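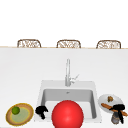

A red sphere in front of a white kitchen sink.

I have started the board game Sirnow with 10 different groups, and most of them asked me the same thing before the first turn: why does the rulebook open with four pages of history? My answer is that those pages are the best part of the box, and that more publishers should pay for writing like that.

Sirnow is a trading game. You move salt and timber between river towns, and the math is pretty ordinary. If you stripped out the names you could play it with colored cubes and be done in an hour. What keeps me coming back is Pluvwood, the flooded forest in the middle of the board. The rules say you can't build there, and the history tells you why the towns agreed to that. 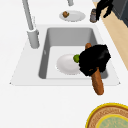 Once you know, the rule stops feeling like a restriction the designer added in testing. Players start arguing about it in character. I have seen someone turn down a winning deal because it meant crossing Pluvwood in August, when the story says the water is lowest and the old roads show.

The usual complaint is that this stuff is padding. People bought a game, they say, and if they wanted a novel they would read one. I get it. I own the Alarcón expansion, which adds 200 cards, and a good number of them have a paragraph of italic text that does nothing. It was written to fill a space on the card. 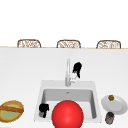
But the base game has 3 short tales tied to actual rules, and they make those rules easier to remember. New players forget the toll at Muven until they hear about the ferry strike. After that they remember it every time, and they complain about it too.
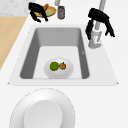 I would take a game with 1000 words of good background over one with another bag of plastic pieces. Plastic costs more to make and ship, and mine mostly stays in the bag. If the next expansion needs to cut something, cut the miniatures - and leave the ferry strike alone.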